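Moving a sorting bench over to two arms: what to do with your people first

Quick version, written between shifts. We did this at Isberg in June, packing side, 19 people on the floor. Some of it went badly so learn from that.

1. Tell everyone before the crates show up. Halldóra Ragnarsson runs our floor and she heard about it from a delivery driver. Took weeks to get past that.

2. Write down what the hand sorters do. All of it. Not the job sheet version. Ours were also catching bad parts, topping up bins, answering the phone. The arms do none of that and somebody still has to.

3. Start small. Light pieces, plain colors, one pick at a time. Forget your real parts for the first 10 days.
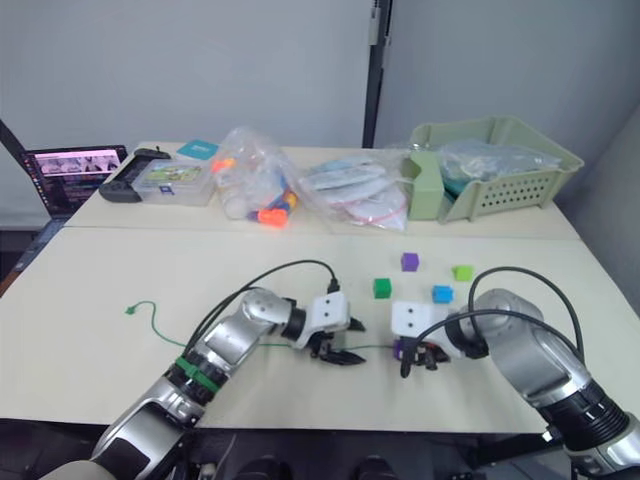 4. Let the sorters teach it. Nanna Hallgrímsson had 9 years on the bench and no computer background, she was the best teacher we had by the second week. Slow hands, same approach every time. Pay the higher rate for this, its a different job.

5. Keep sessions short. Teaching is dull and people get sloppy when they're tired. Swap out, log the bad runs, dont delete them.

6. Agree who can stop it. Our answer: anybody. No form, no questions untill after.

7. Count the right thing. Gunholm wanted picks per hour from day one. We asked for 600 clean picks in a row before any talk of speed. Stick to that, they will push.

8. Redo the rota. Fewer people lifting, more people checking. Two of ours hated checking and moved to dispatch. Ask early, before the new rota is pinned up.

Still not sorted: Saturday cover. If the arms stop and the only trained person is off, you're back to hand sorting, so keep one bench set up for it and keep people in practice.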